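3/30/20

I've been meaning to write up the Gosselin audiobook club for months now, and with a good deal more time at home than usual I've finally run out of excuses. I joined back in November, mostly for the big fat histories and political memoirs that I buy in hardcover with the best intentions and then never get past the second chapter (my shelves are a bit of a graveyard, I'm afraid).

## What you get

Membership works out to 4 titles a month, chosen from a list of 2,255, and there's a very generous history section. I went straight for *The Long Road to Arkach*, a history of a border town and its quarrelsome newspapers, and I enjoyed it enormously! The narrator takes his time, which suits a book where everybody is always writing indignant letters to the editor, and he doesn't put on silly voices for the politicians. It runs to 23 hours, and I'd happily have had a few more.

The second pick was less of a treat. *Kekham's Ministers* is a fine book on paper, or so I'd always heard, but the recording skips the footnotes entirely and in that book the footnotes are where all the gossip lives. I ended up borrowing the print edition so I could follow along - a bit of a nuisance, though it did mean I finished it.

## The app

The app is called Unent and it's plain, which I rather like. Bookmarks are easy, the sleep timer fades out gently, and the chapter names match the printed book, so you can find your favourite bits again. My grumble is the search, which can't cope with a misspelled surname and won't suggest anything in its place.
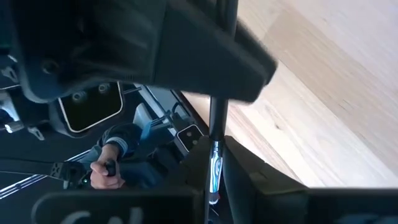

## Is it worth the money?

I paid $249 for the year. If you listen while you cook or garden, and your tastes run to history and politics, I think that's fair. Thriller readers will find the cupboard a bit bare, and I'd point them to their local library's catalogue first. I've renewed, and next up is a three-part life of a forgotten premier.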